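Sobia Rajput
Review thread on the Zekent gripper kit. We've had it on the bench since September, and I promised a few people I'd post notes.

1/ The kit is a two-finger gripper, a wrist camera and a license for Stolden, their control software. Setup took me an afternoon. The manual skips the cable routing, so watch their video for that part.

2/ For clear objects we use acrylic ice cubes in a pink bowl, with a clear container as the tool. Depth sensors tend to hate this stuff.
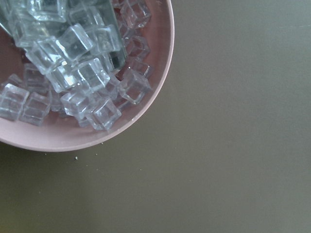 The wrist camera is plain color, no depth. Stolden works from that alone, and I was doubtful going in.

3/ We logged 222 runs on the clear-object tasks. Finished without a person stepping in: 94. For a kit at this price I'd call that fair. Glare from the ceiling lights cost us more runs than anything else.

4/ Ynyr James ran the same tasks with the Dogar fingertips, which are softer. Fewer slips, slower cycle. He likes them more than I do.

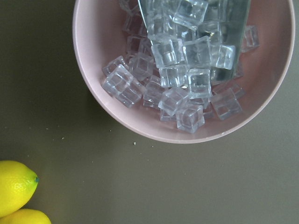

5/ Support. I wrote to them 3 times. Two replies came the next morning, and one never came.

6/ Would I buy it? For a teaching lab, yes. For a packing line, no. Spare finger pads are overpriced and they wear fast on hard edges.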